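Flirkurar (robot learning method)

From Etance, the open robotics reference

This article needs more sources. Some sections are copied over from the old page and haven't been merged yet.

Flirkurar is a method for teaching a robot arm to pick up soft things (socks, cloths, small clothes) from furniture, using only pictures from a small camera at the wrist. Developed by Parvathi Murthy and Idalina Peixoto at the Holst lab. First described in a technical note dated 2018-05-08, with a longer paper the following June. The name is a coined word with no agreed meaning. Older pages spell it "Flirkura", same thing.

The method is best known for its "late close" rule: the gripper is kept open until the view of the cloth between or beside the fingers has stopped changing from one picture to the next. Most later work cites it for that rule and ignores the rest.

Contents
Background
Method
Training data
Results
Household trials
Criticism
Related work
See also

Background

Picking up rigid objects from a bare table was fairly well covered by the time work started. Cloth was not. A sock has no fixed shape, so a grasp point worked out from a stored model is not much use. Earlier systems at Holst got around this with an overhead depth camera and a flat coloured mat, and looked for the highest fold. Worked fine on the mat. On a couch the highest fold was usually a cushion seam.

Murthy's first idea was to keep the overhead camera and add a second one. Dropped early on, as the arm kept blocking the view at exactly the moment it mattered. Peixoto had been using a wrist camera for a different job (drawer handles) and the two projects were merged. The drawer work was never written up.

Method

Flirkurar has 2 stages, trained separately.

Stage one, approach. The network takes the current wrist picture and gives back a small move of the hand: sideways, forward, down, or a turn of the wrist. No map of the room, no model of the object. The arm makes the move, takes another picture, repeats. Moves get shorter as the cloth fills more of the view.

Stage two, close. A second, much smaller network looks at the last 5 pictures and gives one number, the close score. If the score stays above a set level the fingers shut. If it drops, control goes back to stage one. There is a cap on how many times this can happen, after that the arm backs off and starts over.

The fingers are always in the picture, on purpose. Murthy argued that masking them out throws away the most useful thing in view, the distance between fingertip and fabric. A version with the fingers painted over was tested and did worse, mostly by closing to early.

There is no force sensing in the published method. A later branch by Fadime Canpolat added motor current as an extra input to stage two. See Related work.

Lighting is handled by changing the colour and brightness of the training pictures at random. The paper gives this one line.

Training data

The training set is called Misis. 1316 recorded grasp attempts, each one a run of wrist pictures plus the arm's joint positions and a label for whether the cloth left the surface. All collected by hand guiding, meaning a person moves the arm through the grasp and the robot records. Lenuța Neagu did most of the recording and wrote the labelling guide.

Attempts in Misis are split by surface:

Woven upholstery
Smooth upholstery
Carpet
Bedding
Bare wood

And by clutter, either none, one neighbour or several. A "neighbour" is any soft object near the target that is not supposed to be picked up. Pillows are the usual one. The guide says neighbours should be left where they land and not straightened up between attempts. This was not followed in the first batch, which is kept seperate for that reason.

Failed attempts are kept in. Neagu's guide is firm on it: an attempt where the fingers close on nothing, or on the pillow, gets a label like any other and stays. The close score can't be trained without them.

Labels were checked by a second person. Where the two disagreed the attempt was marked "unclear" and used for stage one only.

Results

The paper compares Flirkurar with the overhead camera system and with a version that closes after a fixed number of moves. Flirkurar came out ahead of both on every surface except bare wood, where the fixed version was level with it. Authors put that down to wood being easy, cloth stands out and there is nothing for the fingers to drag on.

Largest gain was on woven upholstery with one neighbour. This was also the case the overhead system handled worst.

Main kinds of failure, in the order the paper lists them:

Pinching the neighbour along with the target. Common with pillows and duvets, where a puffy edge sits right against the cloth.
Closing above the cloth. Mostly thin fabric lying flat.
One finger lands on the cloth, other finger well short. The close should move the cloth in but on rough weave it often sticks.
Never closing. The close score hovers and the arm hits the retry cap.

The third kind got its own section. Dark cloth made it worse, as folds in black fabric are hard to tell apart and the network had little to go on for depth. Turning the wrist before closing helped some. No full fix was given.

Household trials

After the lab tests the arm was put on a wheeled base and tried in 8 homes. Hélène Gill ran these and wrote the appendix, which is more readable than the paper itself. Each home had a couch trial and a bed trial. Residents were asked not to tidy first.

The couch trials are the part most often shown in talks. Target is a small item of clothing or cloth on the seat, with whatever pillows are normally there. Grey couches with a fleck in the weave turned up a lot and Gill notes they are a fair test: plenty of texture for the network to follow in the middle of the view, going soft toward the sides. 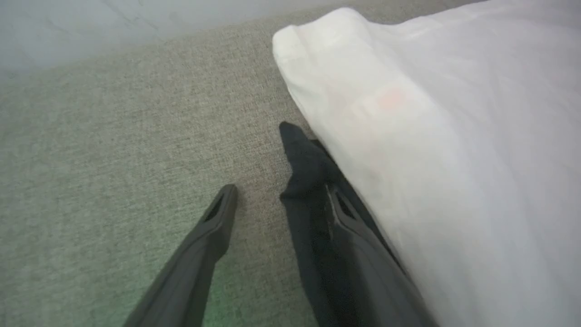 Wrist camera view, likely a couch, with one neighbour. Black fabric close to the right finger, white pillow at right.

Gill's main point in the appendix is that position along the couch matters less than what the target is touching. Cloth out in the open was picked up in most homes. Cloth up against a pillow depended on which side the hand came in from, and stage one has no way of planning that. It takes the shortest route.

Bed trials went worse. White cloth on white sheets, little more to say.

Criticism

Three points come up in reviews. First, Misis is small and most of it was recorded by one person, so the approach paths may carry her habits. Second, "left the surface" is a weak test of success, a sock dropped a second later still counts. Third, the retry cap was tuned on the same homes it was tested in. Murthy has accepted the third one and a note was added to the paper's web page.

Also some argument over wether the late close rule is new. Similar waiting rules exist for fruit picking arms. The paper does not cite them.

Related work

Canpolat's branch, with motor current added, cuts down on double pinches. A grip on pillow plus cloth draws more current than cloth alone, so the arm can let go and retry. Needs retuning for each gripper.

Peixoto went back to drawers and used stage two without changes for deciding when a handle is between the fingers. Short report only.

See also

Wrist camera
Hand guiding
Cloth grasping
Misis (data set)
Overhead depth sensing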